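Clollotow Hand Gripper – Set-up Guide
Section 4: Recording a demonstration by hand

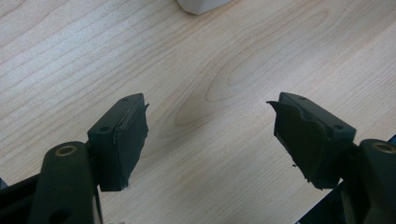
Complete Section 3 (pairing and calibration) first. The recorder will not start a take if the last calibration is more than 18 hours old.

4.1 Before the first take

1. Clear the work surface of anything the task does not need.
2. Check the pads on both fingertips. Replace them as a pair if either is torn, frayed or lifting at the edge. See Section 7.
3. Check that the screws in both fingertip blocks are tight.
4. Squeeze the trigger fully and let go. The fingers should close and open without sticking.

CAUTION: Do not trim a damaged pad and carry on using it. A loose flap can catch on small parts and change the grip between takes.

4.2 Recording

1. Hold the gripper still over the table with the fingers open.
2. Press the record button once. Wait for 2 beeps.
3. Move to the object at a steady pace, close the fingers and carry out the task.
4. Release the object fully before lifting away.
5. Go back to the starting position and press the button again to end the take.

A take can last up to 60 seconds. Anything longer is split into two files, and the second is marked incomplete.

Note: Keep your other hand out of the working area. If the task needs two hands, use a second gripper and follow Section 6.

4.3 How many takes

Record at least 18 good takes for each task. Move the object a little between takes – a hand's width is enough – and turn it now and then. If you drop it, end the take and mark it as failed in Huerta. Do not delete it.

4.4 Changing pads part way through

New pads grip differently from old ones. After fitting them, repeat the finger calibration in Section 3.5 and start a new session in Huerta.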